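**Stomen Opens Its Repair Bench to Jundton Neighbors for a Second Year**

JUNDTON, 2021-01-02. Stomen, the watch and clock shop on Bellamy Street, is very happy to share that its Mend and Keep program will be back this spring, with more bench time, a longer list of things we can help you fix, and (we are so pleased about this part) a set of beginner classes for anyone who would like to learn to do the small jobs at home.

Mend and Keep started last year as a fairly modest idea. People kept coming into the shop with watches that had belonged to a parent or an aunt, and quite often the repair they needed was a small one: a new strap, a fresh battery, a crystal that wanted polishing. We would do the work while they waited, and they would stand at the counter and ask what we were doing and why, and before long there would be two or three other customers leaning in to listen. It seemed a shame not to pull up a few more chairs. By the time the first season closed, 103 pieces had gone across the bench, among them wristwatches, travel clocks, a music box and a very stubborn mantel clock that took most of a month.

"I've been fixing watches since I was a teenager and I still get a little thrill when one starts up again," said Beverley Clegg, owner of Stomen. "What I didn't expect was how much fun it would be to see somebody else do it. We had a gentleman who had carried his father's watch in a coat pocket for years, stopped the whole time, and he put the battery in with his own hands. He called his sister from the shop. I don't think I got any more work done that afternoon, and I didn't mind one bit." 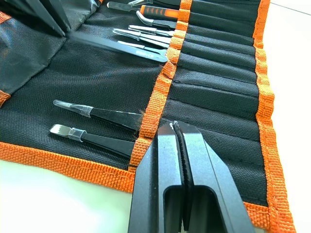 The new classes will begin in April and will be kept small, with up to 15 people in each, so that everyone gets a proper seat and plenty of help. There are four sessions in the course. The first is all about getting comfortable: how to sit, how to light your work, how to open a case back without scratching it, and how to keep track of parts that are smaller than a grain of rice. Students will also spend a good while simply learning to pick things up and put them down again, which sounds easy until you try it with a screw you can hardly see. Precision tweezers like the ones in the black roll with the orange edging take some getting used to, and most beginners squeeze far too hard. The later sessions move on to batteries and straps, then to cleaning, and finally to a simple wind-up alarm clock that each student will take apart, put back together and carry home.

No experience is needed, and there is no need to buy anything ahead of time. Tools are provided for use in class, and magnifiers are available for those of us whose eyes are not what they were. Younger folks are very welcome if a grown-up comes along with them. The fee for the full course is $103, a number we picked in honor of last year's bench total, and it covers the alarm clock and all supplies. If the cost is a worry, please have a quiet word with Beverley, who has set aside seats for just that purpose.

The walk-in bench will run alongside the classes, as it did last year. Bring up to 5 items and we will take a look, tell you plainly what is wrong, and either fix it with you on the spot or give you a written estimate to take away. Checking a piece over is free. We can't take on large floor clocks at the bench, sorry to say, though we are glad to come to the house for those, and Beverley does love a drive out into the county.

Stomen would also like to thank Utico, the hardware store next door, which has kindly offered the use of its upstairs room for the classes. It has tall north windows, a big old table and a kettle, and we really couldn't ask for a nicer place to work. Customers who park behind Utico for a class or a bench visit are asked to leave the spaces nearest the loading door free.

Sign-up sheets for the April classes are on the counter at Stomen now, and names can also be added by phone during shop hours. Seats are given in the order that people sign up, and we will keep a waiting list in case plans change.

**About Stomen**

Stomen repairs and sells watches and clocks on Bellamy Street in Jundton. The shop is owned and run by Beverley Clegg.

**Press contact:** Beverley Clegg, Stomen, Bellamy Street, Jundton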